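Drestberg Workshop Members Bring Robotic Arm to Tabletop Trials

DRESTBERG, August 6, 2022. Members of the Drestberg shared workshop have begun tabletop trials of a robotic arm and multi-fingered hand, the workshop's board has announced. The project, known as Prostach, was approved in January and is being carried out by a team of four members under the direction of Elfriede Brinkmann.

The arm was bought secondhand with member contributions. Work in the spring was limited to the mounting, the wiring and the control software, which was written by Amândio Arruda and Ileana Nedelcu. The team moved to handling trials after the board's safety review was completed.

The current trials use household goods and paper cups. Cups were selected for the first series on account of their low cost and the ease with which a thin wall shows excess pressure from the fingers. The series consists of 64 attempts, each of which is entered in the project log together with the grip settings used.

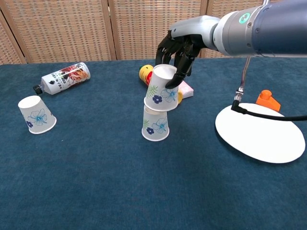 The Prostach hand holds a paper cup by its rim on top of a second, inverted cup.

"The fingers were adjusted many times before we were satisfied with the grip," said Ms. Brinkmann. "A paper cup is a demanding object for a hand of this size, and the members have shown a great deal of patience with it."

According to the project plan, a second series will require the hand to pick up items lying flat on the table. Cosimo Pagano, who joined the team in June, is preparing replacement fingertips for that stage using the workshop's own printers. Two sets will be made in different materials and compared.

The board has extended the team's use of the electronics room by two months. Other members who need the room during that period are asked to arrange times with Waltraud Eichhorn at the front office.

Drawings, parts lists and the control software will be made available to all workshop members when the second series is complete. A written report will be presented at the next general meeting.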